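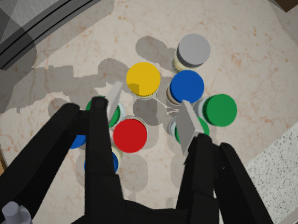

Open wide, pads either side of the red lid.

Tip 2: try a gripper on crowded jars first

A lone jar flatters any gripper. Push nine together and you learn a lot more! I compare the Wasow and Wolton fingers this way in simulation, and I love how fast the differences show up — mostly in how far the fingers need to spread before they bump a neighbor. 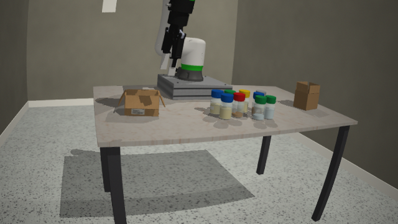
Keep the boxes in the same spots for both grippers, and save your start position. Then change one setting at a time, finger opening first.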